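**Inspeção do planejador de preensão – Levum, sex., 6 de junho**

- [x] Limite de força da garra carregado: 5 N
- [x] Ciclo de controle em 400 Hz
- [x] Malha de colisão da bancada atualizada
- [ ] Margem lateral na aproximação à pera

Comentário: a folga entre dedo e fruta segue o valor de fevereiro. Rever antes do próximo lote.
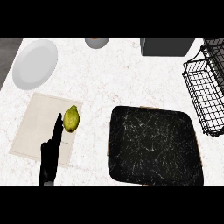 O cesto de arame continua modelado como caixa fechada, o que bloqueia trajetórias válidas. Chamado 891 aberto.

Resp.: Syafiqah Siregar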